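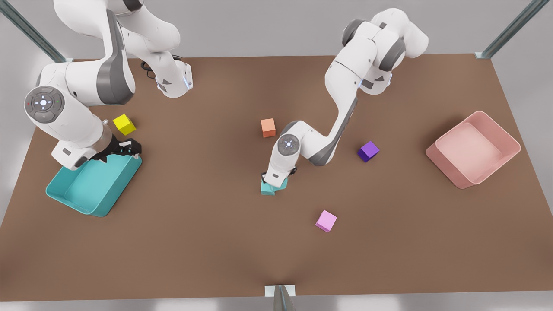
Vol. 6, Issue 4

4. What the ticket holders told us

So, on to the part I was most excited about. Of the 2913 people who filled in the exit survey at the Nargate gaming convention, 2428 had bought their own ticket and the rest got in free through a giveaway of one kind or another. I went in thinking the free-ticket crowd would leave early (I'd have put money on it!), and I was wrong. Their average stay was close to that of the paying visitors, and on the second afternoon it was a bit longer.

What did differ was where they spent their time. Paying visitors went to the big stages first, mostly for the Prurov finals, and then drifted out to the booths. Giveaway winners did it the other way round. My coauthor Concetta Martinelli thinks they felt they owed the sponsor a visit, and a few of the written comments do sound like that. One winner wrote, "I figured I should at least go say hi." I'm less sure. The sponsor booths were right by the entrance where winners picked up their badges, and people tend to stop at whatever is in front of them. It was a very short walk.
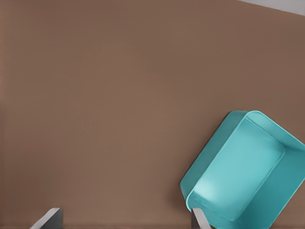 We also asked how people had entered the draw. Sharing a post was by far the most common way in, and it was also the one people grumbled about most, since plenty of them didn't love pestering their friends. The Bech draw, which only asked for an email address, got far fewer complaints and fewer entries too. Si-woo Myung went back through the comments a second time and sorted them by draw, and the pattern held up fine.

One warning before I move on. The Varneo winners were handed the survey on a tablet at the badge desk, while everyone else got it on paper at the exit, so I've left them out of the comparison of booth visits. They're still in the overall totals. If you put them back in, the gap gets wider, but I wouldn't trust it much.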